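The Long Way to a Good Night

I used to be the person who could sleep on a bus, standing up, with somebody's elbow in my ribs. Then I turned forty-something and my neck filed a complaint.

It started in January. I'd wake at 4 in the morning with a hot little knot under my left shoulder blade, and I'd lie there listening to the radiator tick and think about emails. By breakfast I couldn't turn my head far enough to back the car out of the driveway, so I was leaving the house like a tank, whole body swiveling (my neighbor waved every time, very politely).

My friend Chiharu Hirano has had a bad back since college and has strong feelings about bedding. She came over, went straight upstairs without taking her coat off, and punched my pillow. Then she folded it in half and let go. It stayed folded.

"How old is this?" she said.

I had to think. It had come with me from the apartment on Barbu Street, and I'd had it before that, too. I'm fairly sure it predates my marriage. Chiharu put it down very gently, the way you would with something that had died.

So I went shopping, and oh boy. If you haven't bought a pillow lately, let me warn you that it has become a hobby for some people. There's shredded foam and solid foam, buckwheat, latex, wool, down, and a thing full of water that I carried around the store for a while and then put back. The Drorkar shop at the mall had 91 of them on one wall, each with a little card describing what kind of sleeper you are. I stood there reading about myself. Side sleeper, runs warm, medium frame. It was like a horoscope with a zipper!

I bought a foam one first. It smelled like a new shower curtain and held my head so firmly that I felt I was being fitted for a hat. That lasted 10 nights. The buckwheat one I loved for the sound, a kind of beach noise when you moved, but my husband did not love the sound, and he has to live here too.

What helped most was talking to Yen-ting Choi, a physical therapist who works out of the back of a yoga studio and books everyone through Skedville, so you get a cheerful text at seven in the morning asking if you are READY TO MOVE. She had me lie on my side on her table and slid folded towels under my head until my nose lined up with my breastbone. That was it, that was the whole trick. Then she measured the stack of towels and wrote the height on a sticky note, and told me to shop for that number and ignore the little cards.

I felt a bit silly about all the money. I also felt a bit silly that I'd been sleeping in the same curled-up shrimp position since childhood, one arm shoved under the pillow, and had never once wondered why that hand went numb.

My grandmother wouldn't have had any of this. She slept on one feather pillow her whole life, aired it on the porch rail, and ironed the case. She had good ones and everyday ones, and the good ones only came out if the doctor was expected. 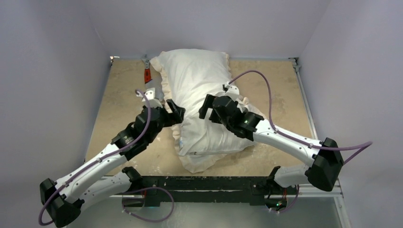
How often should you replace a pillow?

Every couple of years is a decent habit for most fills, and sooner if it stays folded when you bend it in half and let go.

I ended up with plain old down and feather, as it happens, at sticky-note height. I fluff it every morning and I've started ironing the case, which my husband finds hilarious. The knot under my shoulder blade still turns up after a long drive or a day hunched over the laptop — Yen-ting says to get up more, and I say I will.

The old pillow is in the hall closet. I did mean to throw it out. Chiharu asks about it whenever she visits, and I tell her the dog sleeps on it, and she looks at me, because we don't have a dog.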